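June 26, 2025
Nivum bench notebook, button sorting, house rules

I keep meaning to put the bench rules somewhere better than the back of my hand, so they go in here, and anyone working on the Flovby task is very welcome to scribble in the margins.

Most of what we have came over from the Mivdale sheet we wrote last November, and it has held up nicely on the whole (I was fond of that sheet!). Cap color matches tray color, always, even in practice runs. Buttons go in standing up, cap on top. Trays stay close together so the arm has a short trip between them, and if you bump one, stop the run, put it back and start a fresh entry in the log.

The rule on speed I'd like to change. The old sheet says 80 percent for everything, and I think that's fine for the long moves but too brisk once the fingers are down near a rim. I've set Kubo to 72 for the approach and would love to leave it there for a good long while before we argue over it again.

Also, please keep hands off the table until the arm has stopped and the pendant is down. I say it to myself as much as to anybody, I'm the worst for reaching in to straighten things.

Log number for this setup is 1312. Still to settle: whether we wipe the fingertips between runs or only at the end of the day, and who is rewriting section 2. 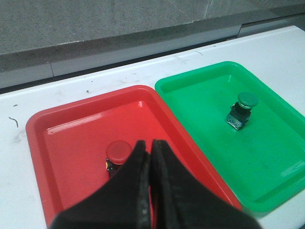
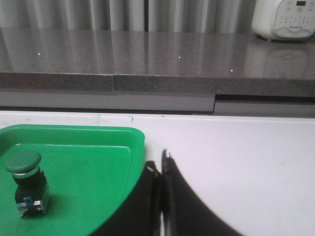
Entry 1312, gripper over the red tray in the first view and at the green tray in the second, one green button standing in the green tray in both. Red tray and red button in the first only.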